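Leave the Dead Tree Where It Is

There is a dead ash at the bottom of our lot, and for the past three winters somebody or other has told me to take it down. They mean it kindly. The bark has slid off the south side in sheets, the top snapped out in a windstorm one June, and what remains is a gray pole with two stubby arms, standing over the creek like a man trying to flag a bus. I will admit it isn't handsome. I have also come to think it may be the busiest thing we own, and I would like to say a word for it and for all the others like it.

We live outside Rorkmont, where the lots are long and narrow and run down to the water, and where people take a good deal of pride in a tidy bank. I understand that pride. I had it myself when we moved in, and I spent most of my first spring here hauling brush to the road and feeling very pleased with the bare, raked ground I left behind me. It looked like a park. It was also, as I slowly noticed from my chair on the back steps, very quiet.

The ash changed my mind a little at a time. A downy woodpecker came first, working up the bare side in the early mornings while I drank my coffee. Then a pair of flickers opened a hole below the lower arm and raised a noisy family in it, and the year after they left, chickadees moved in — or tried to, until a flying squirrel settled the question. Brown creepers tuck themselves behind the loose bark that's left. On warm evenings there are bats, and though I can't swear where they sleep, I have my suspicions.

All of that comes out of one tree that most of my neighbors would call finished. It stands maybe as high as the house. I have 15 live trees on the lot, maples and a few hemlocks and one very fine old cherry, and I love every one of them, but none draws the company that the dead one does.
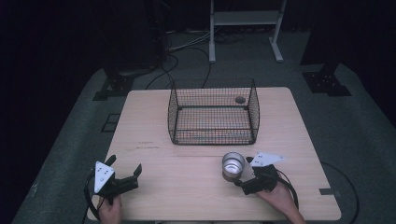 Isn't a dead tree dangerous to keep standing?

It depends almost entirely on where it stands. A trunk that can reach a roof, a driveway, a power line or a path where people walk ought to be looked at by someone who knows trees, and very often it ought to come down or be cut shorter. A trunk that can only fall into a creek bank or a patch of ferns can usually be left to take its time.

I paced mine out before I got sentimental about it. The nearest thing it could hit is a bench, and I moved the bench.

There is a middle road, too, and I wish more people knew to ask for it. When our friends over in Klinhom lost a big red oak 40 feet from their porch, they had the crew take off the top and the heavy limbs and leave a stump as tall as a basketball hoop, with a ragged cut on the end so the rain could get in and soften it. They were quoted 505 dollars for that, a good bit less than having the whole tree down, chipped and ground out. The logs were rolled to the back fence and left there. When I visited last, the pile had salamanders under it, and a wren was scolding me from the top for lifting things up to check.

What bothers me is how rarely the question is even put. The trail crew at Kandness, who do hard and useful work and whom I don't wish to scold the way that wren scolded me, cleared 6 dead trees from the lower loop this past fall. Two of them leaned over the path and had to go. The rest stood well back in the woods, and I had been visiting one of them for years because a barred owl liked to sit in the broken top. I asked at the trailhead why it was cut, and the answer was that it was dead. Well, yes. So is the bread on my table, and I still find a use for it.

I think part of the trouble is the word. We say "dead" and we picture something over and done with, when a standing trunk has years of work left in it: fungus, then beetles, then the birds that eat the beetles, then the holes those birds leave behind for every small creature that can't dig one of its own. Old foresters had better names. They said snag, or wildlife tree, and my grandfather, who ran a little sawmill on the Garkoso road, called them boarding houses. He always left a few, and I never thought to ask him how he picked them.

So if you have one, and it can fall without hurting anybody, I'd ask you to give it another year before you call the man with the saw. Put a chair where you can see it. Go out early, when the light is low and the woodpeckers are hungry, and see who comes by. I was out this morning, 18th January, in my husband's big coat, and there was fresh sawdust on the snow at the foot of the ash and a new hole above the old one, still pale around the rim. I haven't met the tenant yet.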